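Suveck Wall Shelf, Model 184
Metal utility shelf with slotted back panel

Home / Storage / Wall and Rail Mounted / Suveck 184

Product overview

The Suveck 184 is a narrow metal utility shelf intended for classrooms, hobby rooms, rehearsal spaces and small offices. It is supplied by Khalaf and assembled at the Hirnska works. The shelf carries light articles that need to stay within reach, such as clocks, chargers, cloths, tuners and writing materials. It is not rated for books in quantity or for any appliance that produces heat.

The slotted back accepts most standard hooks and dividers. Customers who already own the earlier Drendard series may use their existing hooks with this model, although the Drendard end pieces do not fit.

Mounting

The shelf may be fixed to masonry, to timber studs or to a horizontal rail. Fixings for masonry are included. Rail clips are ordered separately under the part number given below. When the shelf is installed on a papered or painted wall, the surface should be fully cured before the screws are tightened, and the protective film should remain on the back panel until the work is complete.

Small clocks and similar articles keep their position best near the ends, where the load passes more directly into the fixings.

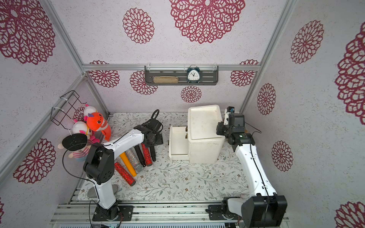 Parisfield Music Annex writes that the shelf has held up well through a full term, but that the first set of screws supplied was too short for its plaster walls, and that longer ones had to be bought locally. The annex would order the same model again if the screws were changed.

Longer screws have been included in all cartons packed since August. Customers who received the earlier set may request a replacement through the service desk and should quote the order number.

Specifications

Model: Suveck 184
Material: powder-coated steel
Back panel: slotted
Fixing points: 4
Net weight: 1,821 g
Finish: matte
Indoor use only

Included in the carton

One shelf with back panel
One set of masonry screws and anchors
One paper drilling template
One instruction sheet

Available separately

Rail clips, pair, part 826
Divider set
Hook set, short or long
Replacement end pieces

Care and cleaning

Wipe the shelf with a soft cloth dampened with water and a mild soap. Scouring powders, steel wool and solvent-based cleaners will mark the finish and are excluded from the warranty. Slots that have collected dust may be cleared with a dry brush. Fixings should be checked once a year and after any relocation of the shelf.

Institutions that store performance or teaching equipment on the shelf are advised to place heavier pieces flat and to keep cables off the front edge.
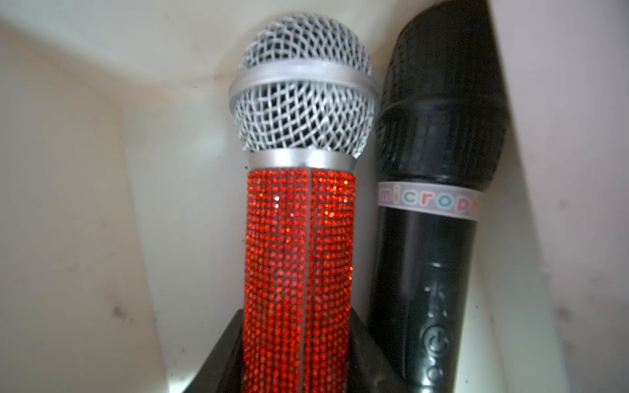

Can the shelf be mounted above a doorway?
Mounting above a doorway is not recommended, as repeated closing of the door may loosen the fixings over time.

Ordering and delivery

Orders are accepted from schools, public bodies and private customers. Institutional orders may be placed against a purchase order. Delivery is made to the ground floor entrance unless another arrangement has been confirmed in writing. Damage to the carton should be noted on the delivery slip before signature.

Returns are accepted for unused shelves in the original packaging. Shelves that have been drilled, cut or repainted cannot be returned.

Page last revised: Jan 21, 2026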